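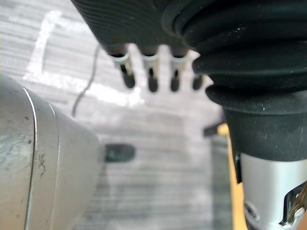
The White Dust Problem

Keeping a shared workshop clean in the dry months

Anything black shows it first. Rubber is the worst, especially rubber with folds in it, where white specks collect along the lower ridges and stay there until someone goes in with a brush. Smooth metal hides dust well enough that you can leave it a week. Black rubber you have to look at every day.

The workshop on Coste Street in Grirkau has 22 benches in what used to be a flooring warehouse. The people who rent them make furniture, repair instruments, cut foam, cast small parts in plaster and sand a great deal of drywall compound. The plaster and the compound are where most of the white dust comes from. It is fine enough to hang in the air after the work stops, and it comes down overnight on whatever has been left out.

For the first two years the building was cleaned once a week, in the evening, with push brooms. Members came in the next morning and found a film on their benches. Sweeping had lifted the dust off the floor and put it somewhere higher. The brooms are still in the building, but they are now used only in the loading area and only for wood chips.

What replaced them is a routine that takes 15 minutes at the end of the day. Each bench holder starts at the highest surface and works down. Shelves get a damp microfiber cloth, folded in quarters and turned to a clean side as it fills. Bench tops get a second cloth. The floor is last and gets a vacuum with a fine filter. The shop owns two, both from Gralex, and they are passed down the rows from the window end.

Compressed air is not allowed for cleaning indoors. This was the least popular rule when it came in, and a few members moved out over it. An air gun clears a tool in seconds, and the dust lands on the next bench.

Folds, grooves and ribs

Flat surfaces are easy. The trouble is anything with texture: corrugated hose, ribbed grips, accordion covers, the vents on a battery charger. A cloth rides over the high spots and packs the dust into the low ones.

The members here have settled on soft brushes. A one-inch paintbrush with natural bristles does most of it, held in one hand with the vacuum nozzle in the other, close behind. Work along the fold and finish one before starting the next. For narrow grooves, a makeup brush is better than anything sold for the purpose, and cheaper. Old toothbrushes are too stiff for soft rubber and leave a scuffed look on a matte finish.

Wipe rubber afterward with plain water and a little dish soap on a wrung-out cloth. Skip the spray polishes made for car interiors. They leave rubber shiny and slightly tacky, and by the next afternoon it has picked up more dust than it had before.

Brushed metal should be wiped with the grain. Brackets and bolt holes take a cotton swab.

What it costs

The shop spends about $100 a month on cleaning supplies, most of it on filters and bags. Cloths are bought in bulk and washed on site, without fabric softener, which coats the fibers. The two vacuums together cost a little under $1000, paid for out of the bench deposits.

A similar shop in Dulodham took another route and put all the sanding in one closed room with its own extraction. By all accounts it works very well. It also took up the space of four benches, and the Grirkau building has a waiting list.

In November the heat comes on and the air dries out, and the routine gets a second pass at midday until spring. Members who cast plaster are asked to mix it near the sink and to close the bag with a clip before they carry it back. Wet plaster on the floor is scraped up the same day. Once it dries and gets walked on, it goes everywhere.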